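4. Living with the Zeston retail kit

4.1 What we were lent and how we used it

I'll be upfront about how this part of the study came about. Our group wanted to know whether a shop-picking kit bought more or less off the shelf could be put to work by people who hadn't built it, and Mikow agreed to lend us their Zeston package for the review. The package is the two-armed robot, a pair of hands, the software that turns a shopping list into a string of reaches, and a support line. We paid for nothing except the carriage. Mikow saw a draft of the results table and corrected one part number, and they had no say in the rest.

Bogdan Crăciun did the installation with me, working from the printed guide. The guide is good up to the point where the head camera gets calibrated, and then it turns into two pages of menu names with hardly a verb between them. We rang support twice. The second time we got Maricica Oprea, who talked us through it in the time it takes to drink a cup of tea and then sent over her own notes, and I would happily swap those for the official chapter. Anyone buying the kit should ask for them.

The task was simple to say out loud: take the drinks on the list from the shelf, put them in the basket, leave everything else where it is. We ran 306 picks in all. Of those, 141 were cans and the rest were bottles, and we scored each one by whether the right item ended up in the basket without a person stepping in. Snacks were stocked too, but they were never on the list (we wanted to see if the software would get distracted by them).

4.2 Bottles

I went in thinking bottles would be the easy half. They have a neck, they have a waist, and the labels are big and bright. On a well-faced shelf that holds up nicely. The trouble starts when stock is packed close, or has toppled, and the software has to decide which way in is the least bad. Figure 3 gives an idea of how crowded a real reach can get, with green bottles right beside the one being held and others lying down further along. 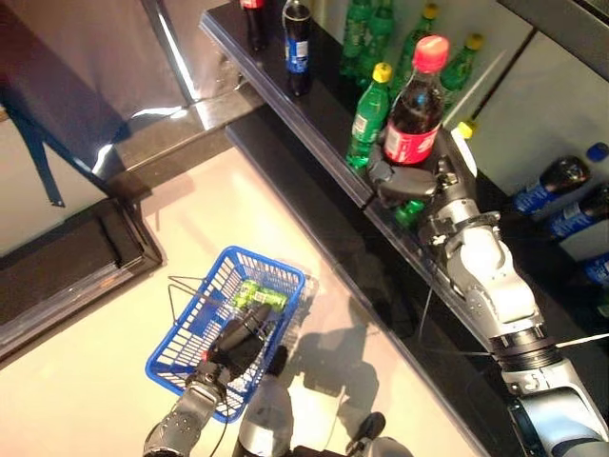
Figure 3. The right hand holding a red-capped cola bottle at the shelf, with the left hand lowered into the basket over green cans.

What I liked is that the kit nearly always goes low on a bottle. Ewan Sutcliffe had bet me it would go for the cap every time, as the older Galbraith arm in our lab does, and he was wrong. A low grip leaves the top half free to swing about a bit, but the fingers can close properly round the body and we had far fewer slips than I'd feared. The price you pay is knocks. Getting fingers down beside a bottle means getting them down beside its neighbour too, and our log has 82 contacts with an item that wasn't the target. Most of them were a nudge and nothing more, though we did have to stop and pick things up off the floor more often than I'd want in a working shop.

Bottles lying on their sides were the weak spot. The software recognised them well enough — it would name the drink on screen quite cheerfully — and then it would plan a grip as if the thing were standing up. Ljubica Stan found a setting called "allow low profile", switched off by default, and with that on the planner at least tried something sensible. It isn't in the index of the guide. We repeated the affected runs with it on, and both sets are in Table 5.

4.3 The basket hand

The bit of the kit I'd been most doubtful about was the left arm. Mikow's sales sheet makes a lot of "bimanual basket handling" and I took that for padding. I've changed my mind. In the carry routine the left hand grips the basket by its handle area and the right hand does the reaching, and the software keeps track of where the opening is even when the basket hangs at an angle. It means you don't need a trolley or a stand, and the drop distance stays short.
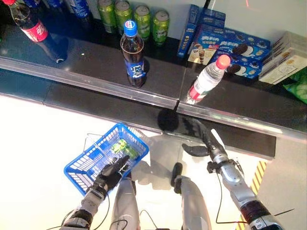 Figure 4. Carry routine: basket in the left hand, right hand open near the base of a tilted water bottle behind the clear rail.

The clear rail deserves a paragraph of its own. Going over it is fine when the item is tall. When the item is leaning towards the front, as the water bottle is in Figure 4, the hand has to come in at an awkward slant, and the planner would often hover, back off and try again. I timed some of these and gave up, as the waiting depends so much on what else is near. Maricica Ciobanu, who has run a shop floor herself and was kind enough to sit in for a day, said a customer would put up with one retry and would walk away at the second. I think she's being generous.

Glossy shelving gave us a bit of bother as well. Black shiny surfaces throw back a reflection of the hand and of the bottles, and twice the software drew its outline round a reflection and asked us to confirm it. Laying a strip of matt card along the ledge cured it, and Oprea tells me the next release has a filter for this. We haven't tried it.

4.4 Would I buy one?

For a lab, yes, fairly easily. The hands are sturdy, the logs are plain text, and the support people know their product. The boxed biscuits never once went into the basket by mistake, so the list matching can be trusted further than I'd expected.

For a shop I'd wait. The Prullwood kit we reviewed in Section 3 is slower on cans and has no second arm to speak of, but it copes with a messy shelf with less fuss, and mess is what a shop has by four in the afternoon. I'd also like to see "allow low profile" switched on from the start, a chapter on rails, and the calibration pages rewritten by somebody who has done the job with a screwdriver in the other hand. The full log, all 1629 lines of it, is in the supplementary files, with our comments left in. Some of Bogdan's are in Romanian and I have not dared to translate them.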